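A gripper should admit when it holds nothing 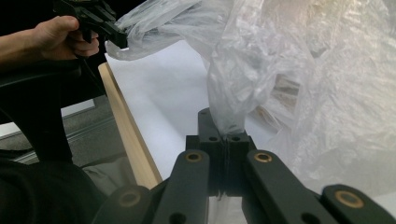

In March our packing cell at Masanja reported 300 good picks in one shift. Caroline Makokha checked the boxes by hand and found 40 without a liner. The jaws had closed on a fold of plastic, the film had slipped out, and the controller still wrote "success".

I do not blame the gripper. Thin film is difficult for everybody. I blame us, who accepted that closed jaws mean a held part. My colleague Josphat Lyimo says a second sensor is too expensive for such a cheap material. I respect him, but I cannot agree. A machine which reports wrongly about film will one day report wrongly about glass.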